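Tramwood Automation
Products > End-of-arm tooling > Groller two-finger gripper

Groller G2 Parallel Gripper with Ribbed Finger Set

The Groller G2 is an electric two-finger gripper for light handling, sorting and transfer work. It is supplied by Tramwood to packaging lines, teaching laboratories and small assembly shops across Canada, and is sold either as a single unit or as a matched pair for two-arm cells. Each gripper is delivered with fingers fitted, a mounting flange, a cable and a printed set-up guide.

The standard fingers are matte black and taper toward the tip, so that the gripper can reach between parts that sit close together. The inner face of each finger carries a row of fine parallel ribs. The ribbed pad is intended for smooth moulded parts, such as caps, closures, small bottles and housings, where a flat finger would need more closing force to hold the part steady.

Closing force is set in software and may be changed between cycles. Customers handling thin-walled plastic should begin at the lowest setting and increase it only as far as the part requires. The optional Clirner wrist camera mounts behind the fingers and gives the operator a close view of the part during teaching and inspection.
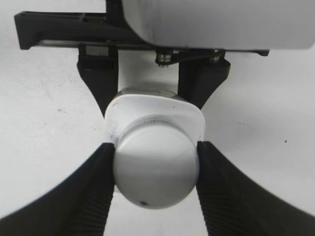 Ribbed fingers holding a white plastic part, wrist camera view.

For part transfer, two grippers may be taught as a pair. The receiving gripper closes first, the controller confirms that it has a hold, and the giving gripper then opens. The waiting time between these steps can be adjusted on the transfer page of the Chambi controller. Tramwood recommends that new programs be run at reduced speed until the hand-over point has been checked with the actual part — not with a substitute of similar size.

Finger wear

Finger pads are a wearing item. They should be inspected every 100 hours of operation and wiped with a dry, lint-free cloth. Solvents should not be used on the ribbed surface. Pads that have lost their grooves at the tip should be replaced in pairs, as uneven pads will tend to turn a round part while the gripper closes. Replacement takes a 2 mm hex key and does not require the gripper to be removed from the arm.

Specifications

Drive: electric, parallel motion
Fingers: two, tapered, ribbed inner face
Stroke: 33 mm
Finger finish: matte black
Controller: Chambi, single or paired operation
Camera: Clirner wrist camera (optional)
Use: indoor, dry environments only

Ordering and support

The Groller G2 is priced at $3,000 per unit, before tax and shipping. The controller and camera are quoted separately. Schools and colleges may request the educational rate by contacting the sales office before placing an order. Units returned for service must be accompanied by the serial number and a short description of the fault.

Custom fingers can be machined to suit a customer's part. Please send a drawing and at least one sample, labelled with your company name, to the Tramwood parts counter. Drawings are kept on file for repeat orders.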